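Gallery: Plates with Colored Rims
Page 10 – Lavender and Purple

Posted 15/02/2018 by Damian Brzozowska

The gallery covers the plates in the Kubiak tableware collection, sorted by rim color. Earlier pages went through the blues, greens and yellows. We are now at the pale end of purple, a small group and an easy one to miss when the plates are in a stack.

Ryszard Witkowska started the collection with a single box of mixed dinnerware bought at a house sale in April, and the list now has 671 entries. An entry can be one plate or a full set, so the shelf count is higher. The last full shelf check came to 2,922 pieces, including saucers, lids and a drawer of egg cups that still need entries of their own.

Most of what we own is ordinary. These are plates people ate from at home, in school lunchrooms and in staff kitchens. Few were expensive when new. We keep them for the shapes and the rims, and because Ryszard likes to be able to use them. The only things kept behind glass are the ones already cracked.

About the lavender rims

The pale purple rims come in two kinds. On the first, the color sits on top of the glaze as a thin band. You can feel it with a fingernail if the plate has not been washed too often. On the second, the color is under the glaze, the surface is smooth all the way across, and the band tends to blur a little into the white on its inner side.

Both kinds can look gray indoors. Under warm bulbs the purple drops out almost completely, and next to a blue plate it looks like a faded blue. We had four of them filed under blue for years. Ryszard found the mistake when he laid out the whole shelf on a sheet of white paper by the window.

A colored surface helps. On white paper a plate like this has hardly any outline, and on dark wood the white center takes over and the rim goes dull. Green does better than the other colors we have tried. Red made the rims look blue, and yellow made them look dirty.

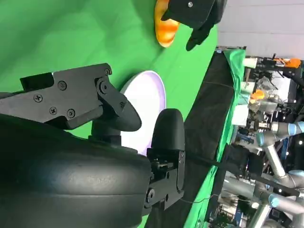
White round plate, faint lavender-purple rim, on the bright green tabletop.

Listed under Clatilent, pale rims, everyday shapes. Clatilent was the name the seller gave us for the pattern, and we have kept it because we have nothing better. If you know the line under another name, please write in. The same goes for the years it was sold. Our guess is written in pencil on the index card and has been erased twice.

The rim is the only decoration on plates in this pattern. The printed sheet that came with the first set describes them as "for daily table use," and that is how they were used in the Brzozowska house, where one set spent most of its life in the cupboard over the stove. My mother kept a folded paper towel between each plate. I thought it was fussy at the time, but her plates have fewer marks than any others on the shelf.

Telling the pale rims apart

People write to ask how to sort pale purple from pale blue and pale pink at home. Our method is simple and does not need special lights.

Put the plate near a window in the middle of the day, out of direct sun. Set a plain white saucer beside it. Look at the saucer first for a few seconds, then at the rim. If the rim still looks purple, file it under purple. If you change your mind when you come back after lunch, file it under the color you saw second. We have gone with the second look on all the doubtful ones and have only had to move two.

Photos are not much use for sorting. Screens vary, and most phones will push a faint purple toward blue. When we add a plate to the list, the color is always written down from the plate itself.

Worn rims are another matter. A band that sits on top of the glaze wears first where the plate is picked up, so one side may be nearly white while the other side still has good color. Turn the plate all the way around before you decide. With plates that have been in a dishwasher for years, check the underside of the lip too. A little of the original shade often stays there.

Shapes in the group

The dinner plates are round, with a wide rim that is almost flat. They stack low, so 10 of them fit in a standard wall cupboard with room for bowls on top.

The side plates are also round but have a slightly steeper lip. They do not nest well inside the dinner plates – keep them in a separate stack.

Soup plates are scarce. We have three, and one has a chip on the foot. The chip does not show from above and it does not leak, so Ryszard still uses it.

We have not seen a serving dish with the same rim. A reader told us about an oval one, but the photo she sent showed a lilac leaf border, and that belongs to the Clisar pattern. Clisar plates are heavier and have a cream center. Put the two side by side and the difference is plain.

Care

Wash by hand in warm water with a soft sponge. Do not use scouring powder on the rim, and do not soak overnight. Gray lines in the center of a white plate are usually metal left by knives and will come off with a paste of baking soda and water. Rub lightly and stay inside the rim.

Dry the foot as well as the top. The unglazed ring underneath holds water, and a damp ring will leave a mark on the plate below it in the stack.

If you use these plates with children, they hold up fairly well, but they are heavier than they look. A plastic plate is a better choice under the age of five. For older kids they work fine for pretend meals as well as real ones, as long as the table has a steady top.

For display, skip the wire hangers with spring hooks. The hooks sit right on the color. A wooden rack with a groove holds the plate by its foot and leaves the rim alone. Ours came from Tundau, who sell them unfinished. We sanded the grooves and left off the varnish.

Notes on the list

Each entry in the collection list gives the rim color, width across the top, height, condition and where the piece came from. Width is measured twice, with a quarter turn between, because older plates are often a little out of round. Condition uses four words: good, worn, chipped, cracked. We dropped "excellent" after an argument over what it meant.

A little over 400 of the entries have been checked against the shelves in the last round. The rest still carry the older measurements, taken with a cloth tape, and may be off by a small amount. If a measurement matters to you – for a rack, say, or a replacement for a set – ask first and one of us will take it again.

Corrections to page 9: the two plates listed as teal are the same plate, entered twice. The yellow-banded bowl is from Ryszard's aunt and was never part of the school lunchroom group. Thanks to the reader who spotted both.

Using the gallery

You are welcome to use the picture on this page for your own notes or for a school or club handout. Please credit the Kubiak tableware collection. For printed books, write to us first.

We do not sell plates and we do not give values. We are happy to trade duplicates. At present we have spare lavender side plates and are looking for a soup plate in better condition than our chipped one, or any cup at all with the same rim.

Previous page: Yellow and Cream
Next page: Pinks, Part One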